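Fold dark T-shirts on a grid, so the edges can be checked against straight lines.

## Folding

1. Lay the shirt face down and smooth it from the collar out.
2. Bring each side in to the centre, sleeves flat.
3. Fold the hem up, then fold again to a block.
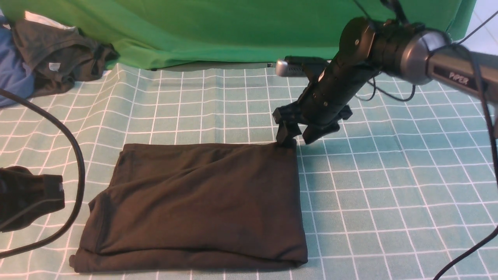

*Black cloth folded to a block on the grid.*

Pull the corners square – soft wrinkles across the top are fine.

## Lining up

Set one edge parallel to a grid line. If the lines run askew to you, turn yourself, not the shirt.

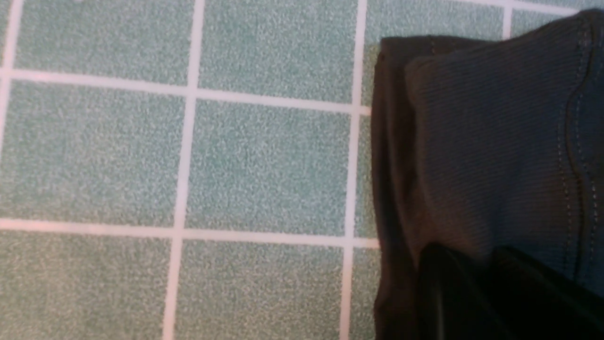
Photo: Nele Jacobs / Stumville

Dark fabric shows lint, so brush it before stacking.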